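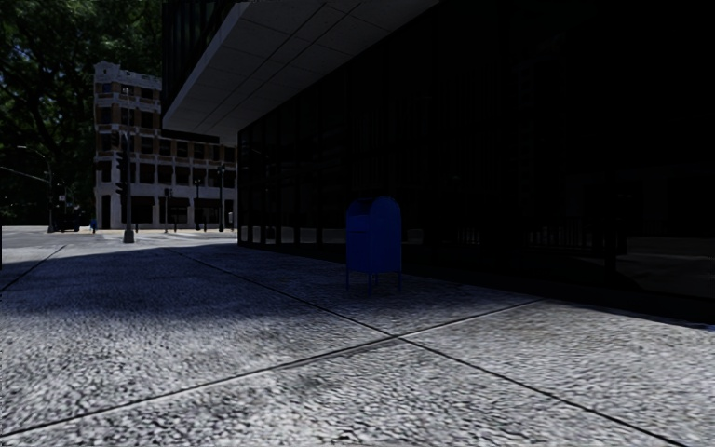

Members continue to ask whether machines are ready to take over everyday chores, and the Automation Working Group has now completed its first review of the question. The review began in January and looked at 11 tasks, 7 from the home and four from the shop floor. One outdoor errand was added at the request of the Prureo office: carrying a letter down the block and mailing it. The errand is being studied in simulation before any machine is sent out on a public street. Its setting is a city sidewalk beside a dark glass building, with a blue mailbox standing close to the wall. A person would hardly notice the walk. For a machine, the joints between the slabs, the band of shadow across the pavement, and the large expanse of glass must all be read correctly before the letter reaches the box.

The findings on indoor work are mixed. Moving closed bins along a fixed route is ready for daily use, and the Betum plant has relied on it for 28 months. Floor cleaning is also dependable where the furniture stays in place. Folding clothes, loading a dishwasher and sorting mixed hardware remain slow, and each still calls for a person close by. The group does not recommend that members buy equipment for these tasks at present.

Kuser has agreed to share its test records on sorting, and Bošković will supply a second set of simulated street routes — these will include curbs and crossings. Results from both will be reviewed together, as the group wishes to compare how well a machine trained on one setting performs in another.

The full report, dated 10 April 2023, is available from the member services desk. Members who wish to propose a chore for the next review should send a short written description of the task, including how often it is done and the space in which it takes place. Proposals are limited to one page.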